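Cómo alisar y doblar una sábana blanca grande sin plancha

Publicado en: Casa y ropa blanca
Tiempo: 35 minutos la primera vez
Dificultad: baja

Una sábana encimera de cama doble no se dobla bien en el aire si la persona está sola. Los brazos no alcanzan, las esquinas se escapan y el centro queda arrugado. El método que sigue es el que usamos en la casa de huéspedes Culau cuando hay cambio de habitaciones el domingo por la mañana. Vale también para manteles y para colchas finas de algodón.

Qué hace falta

- Una superficie lisa y limpia, más grande que media sábana. Puede ser una mesa, la cama o el suelo recién fregado y seco.
- Un pulverizador con agua.
- Las manos limpias y sin crema.
- Un estante o cajón ya despejado.

Antes de empezar

La sábana debe estar casi seca. Si sale de la secadora, conviene sacarla en cuanto termina el ciclo y sacudirla dos veces desde el lado corto. Si se seca en cuerda, se recoge cuando los dobladillos todavía conservan algo de humedad. Una tela seca del todo y olvidada en el cesto guarda las marcas y habrá que mojarla de nuevo.

Paso 1. Extender

Se coloca la tela sobre la superficie con el revés hacia arriba. El dobladillo ancho, el de la cabecera, queda en el lado opuesto a quien dobla. No hay que buscar todavía las esquinas. Primero se abre la tela desde el centro hacia fuera, con la palma, y se deja que los pliegues grandes vayan hacia los bordes.
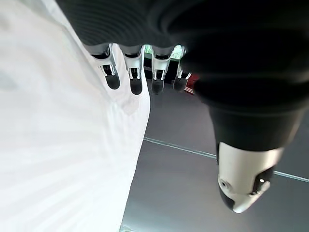 Los pliegues en diagonal se quitan tirando de la esquina hacia la que apuntan, siempre con poca fuerza. Si se tira del lado recto, la diagonal se desplaza y aparece otra al lado. En las sábanas de percal esto se nota mucho; en las de satén, menos.

Paso 2. Alisar

Con los dedos juntos y algo curvados, se pasa la mano desde el centro hasta el borde en una sola dirección. Ir y volver sobre el mismo sitio devuelve la arruga. Donde la tela se resista, se pulveriza agua a un palmo de distancia, se espera 2 minutos y se repite la pasada.

Dalal Twal, que lleva la lencería de Culau, trabaja con la yema de los dedos en los bordes y con la palma en el resto. El dobladillo tiene varias capas y con la palma sola no se asienta.

Paso 3. Primer doblez

Se toman las dos esquinas del lado más cercano y se llevan hasta las del lado opuesto. Se hacen coincidir las costuras, no las puntas, que casi nunca son iguales después de muchos lavados. Una vez alineadas las costuras, se sujeta el borde con una mano y con la otra se alisa hacia el doblez. El aire sale por los laterales. 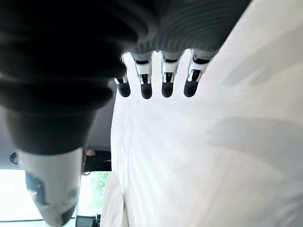 Conviene mantener una mano apoyada hasta terminar la pasada. Si se levanta antes, la capa de arriba se corre un poco y el error se multiplica en cada doblez siguiente.

Paso 4. Los demás dobleces

Se dobla otra vez en el mismo sentido, de modo que quede una banda larga. Después se gira la banda y se pliega en tres partes, con los extremos hacia dentro. El paquete debe tener el ancho del estante menos un par de dedos. Si sobra, se hacen cuatro partes en lugar de tres.

Paso 5. Guardar

El lomo del doblez va hacia fuera. Así se saca una sola sábana sin deshacer la pila. En cada montón ponemos 6 como máximo; con más peso, las de abajo se marcan. Las fundas de almohada se guardan dentro del mismo paquete, entre el penúltimo y el último pliegue.

Problemas frecuentes

El paquete queda torcido. Casi siempre viene del primer doblez. Hay que abrirlo entero y repetir el paso 3.

La tela tiene ondas junto al dobladillo. El hilo de la costura ha encogido más que la tela. Se humedece solo esa franja y se estira a lo largo con ambas manos.

Quedan marcas amarillentas en las líneas de doblez. Aparecen en ropa guardada mucho tiempo. Se lava de nuevo y se cambia el sentido de los pliegues. En abril revisamos los armarios y volvemos a doblar lo que no se ha usado en el invierno.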